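How Does a Fridge Keep Food Cold?

Science for ages 8 to 11

A refrigerator does not make cold. Cold is not a substance, so it cannot be made or poured into a box. What a refrigerator does is move heat. It takes heat from the air and food inside and releases it into the room outside.

Heat is energy. It moves by itself from a warmer thing to a cooler thing, and it never moves by itself the other way. A mug of cocoa left on a table loses heat to the room until the cocoa and the room are at the same temperature. To push heat from a cool place to a warmer one, work has to be done. In a refrigerator, the work is done by an electric motor.

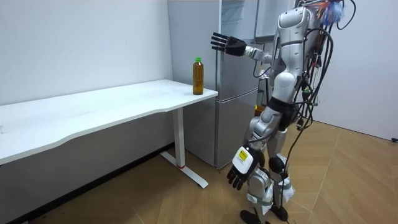
Most refrigerators have the same main parts, whatever their size. There is a box with thick walls, a long loop of narrow pipe, a pump called a compressor, and a liquid that travels round the loop. The liquid is called the refrigerant. A refrigerator standing behind a desk, like the one the open black hand is pointing towards, works on the same principle as the large one in a supermarket. The walls are filled with foam. Foam contains many tiny pockets of gas, and heat passes through them slowly.

What happens in the loop

The refrigerant has an unusual property. It boils at a very low temperature, well below the freezing point of water. When a liquid boils or evaporates, it takes in heat from whatever is near it. You can test this with water. Wet the back of your hand and blow on it. The skin feels cooler, as the water is taking heat from it while it turns to vapour.

Stage one. Liquid refrigerant is forced through a very narrow opening. On the other side the pressure is low, and the liquid starts to boil.

Stage two. The boiling refrigerant flows through pipes next to the food compartment. It takes in heat from the air there and becomes a gas.

Stage three. The compressor squeezes the gas. Squeezing a gas makes it hotter. (A bicycle pump warms up in use, partly for the same reason.)

Stage four. The hot gas flows through pipes on the outside, often at the back. It gives its heat to the room and turns back into a liquid. Then the loop begins again.

The humming sound you hear is usually the compressor. It stops when the inside is cold enough. A part called the thermostat measures the temperature and switches the compressor on and off. 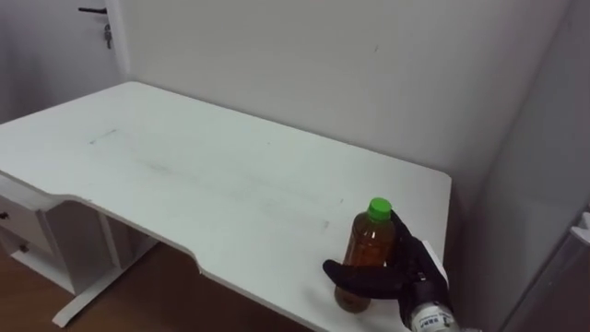
Grarnbridge Museum of Everyday Science - Schools and Families Team

Why do drinks take so long to cool?

Water is slow to change temperature. A lot of heat has to leave it before it becomes even one degree cooler. A bottle of 500 millilitres of tea is nearly all water, so it needs a few hours on the shelf. A bottle holding 2000 millilitres takes longer still. It has more heat to lose, and its surface is not four times as large.

Words to know

Compressor: a pump that squeezes gas.
Evaporate: to change from a liquid to a gas.
Refrigerant: the fluid that carries heat round the loop.
Thermostat: a part that controls temperature.

Text by Marlene Fuchs. Checked by Lăcrămioara Munteanu.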